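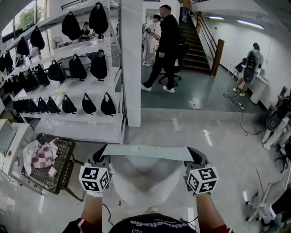

What did we want people to take away from the open day? That folding a piece of clothing is harder than it looks, and that most of our work goes into collecting good examples of people doing it by hand.

March, notebook, written up after the doors closed with a mug of tea going cold next to me.

I was nervous about this one, I'll admit. The Rurndale visitors came at 10 and the Dillthorpe group came on their heels, so the two tours ran into each other by the stairs and we ended up giving one big talk (which was more fun anyway!). Yutong Ding did the introduction and kept it short, bless her, and then we let everybody get close and ask whatever they liked.

The garment station was the favorite by a mile. You wear the marker cubes on the backs of your hands, you pinch the cloth with the black fingertips, and you lift it by the top edge so the rest hangs down. A lady from Dillthorpe who used to do alterations told us we pick things up all wrong -- she'd shake the piece out first and find the side seams. We let her try it, and her fold was a good deal neater than any of mine. I've asked if she'd come back and do a proper session with us.

Questions I want to keep: does the tracking mind if one hand passes in front of the other (it does, a little), how many folds before a robot learns anything (I said our first useful batch was 200, and that the batch before it went in the bin), and whether it could do fitted sheets. Big laugh at that one. I still can't do them myself.

The Szabó policy demo ran 4 times on the shirts. It got stuck on 2 of them, both times at the sleeve, and Yutong talked people through what it was trying to do while it dithered. I thought that went over better than a clean run would have.

For next time: print more sign-in sheets, start the second group half an hour later, and ask Bedgate for the spare fingertips well ahead, as one of ours is getting loose at the hinge.

Search this notebook Go

Contact the lab | © Bedgate Workshop Notes | Back to top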